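Share 21 | Comments 3

Changes to the grants acquittal process at Flastmont Community Services

Members and partner organisations are advised that the Board has approved a revised process for the acquittal of small grants. The revised process takes effect for all grants paid after 18 March 2018. Grants paid before that date will continue to be acquitted under the existing guidelines, and recipients need take no action unless contacted by the Grants Office.

The review was commissioned in January, following a programme of consultation with recipient groups in the Grenia and Cui districts. Submissions were received from 35 organisations, most of which hold a single grant of $3000 or less. The principal concern raised in those submissions was the length of time taken to assemble paperwork for comparatively modest sums. Several groups noted that the same receipts were being requested by the program area and again by the finance area, in different formats and to different deadlines. A smaller number sought clearer advice on expenditure that varied from the approved budget.

The Board accepted the findings of the review in full. Its report was prepared by Hongmei Wan, Manager of Community Programs, with advice from Guoqing Tan of the finance area.

Under the revised process, a recipient will lodge one acquittal package with the Grants Office within 21 days of the completion of the funded activity. The package will comprise a signed statement of expenditure, copies of receipts for any item costing more than $300, and a short written account of the activity. Receipts for items costing $300 or less must be retained by the recipient but need not be submitted unless requested. A separate report to the program area is no longer required.
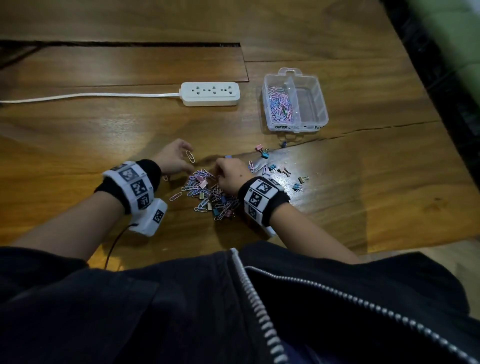
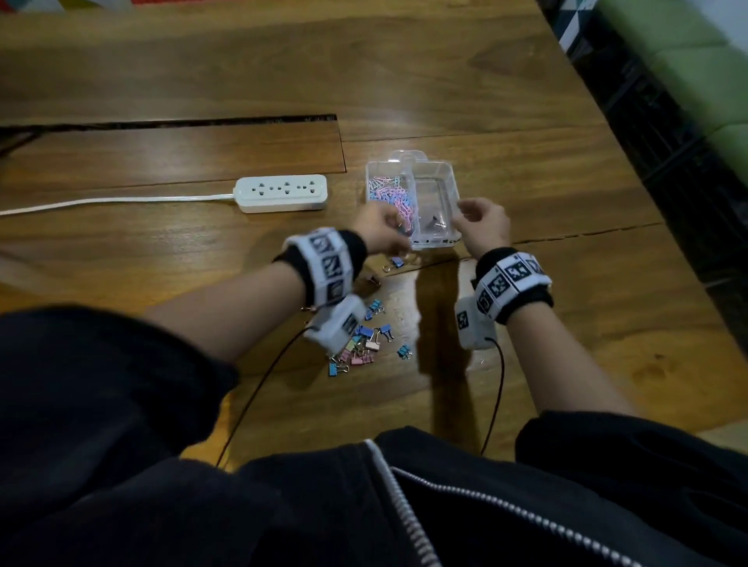 Packages may be lodged in person, by post or electronically. The Grants Office will scan all paper records on receipt, and recipients are asked to prepare them accordingly. Receipts should be arranged in the order in which they appear on the statement of expenditure and held together with a paper clip, of the ordinary kind shown in both photographs. Staples should not be used, as their removal has caused damage to thermal-printed dockets and delays at the scanner. Small dockets may be fixed to a sheet of A4 paper with tape along the top edge only, provided that the date, supplier and amount remain legible.

Variations to an approved budget will also be handled differently. A recipient may move funds between approved budget lines without prior consent where the total amount moved does not exceed $300 and the purpose of the grant is unchanged. The variation should be noted on the statement of expenditure. Larger variations continue to require written approval, which should be sought before the funds are spent. Requests will be considered by Vilhjálmur Hafstein, Senior Grants Officer, and an outcome provided in writing.

Unspent funds are to be returned with the acquittal package. Where a recipient wishes to apply unspent funds to a related activity, a brief request may be attached to the statement of expenditure. Recipients should not commit those funds until a decision has been received.

The Board has further resolved that an overdue acquittal will no longer result in automatic exclusion from the next funding round. The Grants Office will instead contact the nominated officer of the organisation and settle a revised date. An organisation that does not meet the revised date will be ineligible to apply until the acquittal is finalised.

Updated forms and a guide for office bearers are available from the Grants Office at the Urer Street centre. Information sessions will be conducted by Yufang Wei and Zeyu Dong, and invitations will be forwarded to the nominated officer of each current recipient. Organisations whose nominated officer has changed are asked to advise the Grants Office in writing, enclosing a copy of the minute recording the appointment.

3 comments | 21 shares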